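How to label the phases of two-arm demonstrations before training

In this tutorial I explain how we split long two-arm recordings into phases, and how we use the phases to train the policy. You need recorded joint positions for both arms, the gripper opening for each arm, and at least one camera video with matching timestamps. I use our own small tool, Stenetti, but a spreadsheet is also enough when you begin.

Step 1. Choose the list of phases

Keep the list short. We use reach, close, carry, release and wait. Every arm gets its own label, so at each moment there are 2 labels. Our first version had one label for both arms together, and it gave us many combinations which appeared only a few times in the whole set.

Step 2. Make a first cut from the gripper signal

Plot the gripper opening over time. Where the value drops quickly, mark "close". Where it rises quickly, mark "release". Smooth the signal first, or you will get false cuts from small vibrations. In our set, Jikari, we have roughly 1,000 recordings, and the automatic cut was good enough for most of them.

Step 3. Correct by hand

Open the video next to the plot and look at each cut. Move it to the first moment where the fingers touch the object. With transparent objects this moment is hard to see, so go back and forth slowly. Three passes were enough for me.

Step 4. Decide what "wait" means

An arm is waiting when it has no object and is not moving toward one. Write this rule down before several people start to label. An open gripper alone does not tell you the phase, because it is open also during reach. 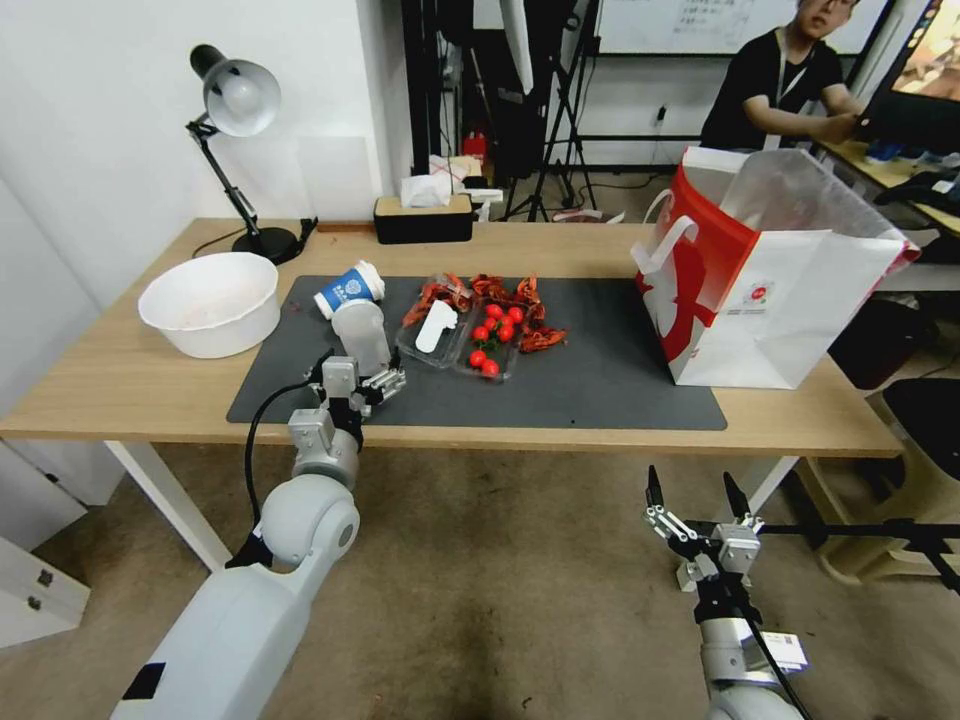 The labels for the two arms will often be different at the same time, and you should not try to make them equal. Table clearing gives many such moments. With the left gripper closed around the clear plastic cup and the right one open with its fingertips up, the left arm can be "close" or "carry" and the right arm can be "reach" or "wait". Check the joint speeds before and after to decide.

Step 5. Train with the labels

Add the phase as a second output of the network, with a small weight in the loss. Do not give it as an input, because at test time you will not have it. Start with a weight of 0.1 and compare with a run without phases, using the same seed.

If the phase output changes too often during a test run, look first at your "wait" labels. In our case the errors were nearly all there.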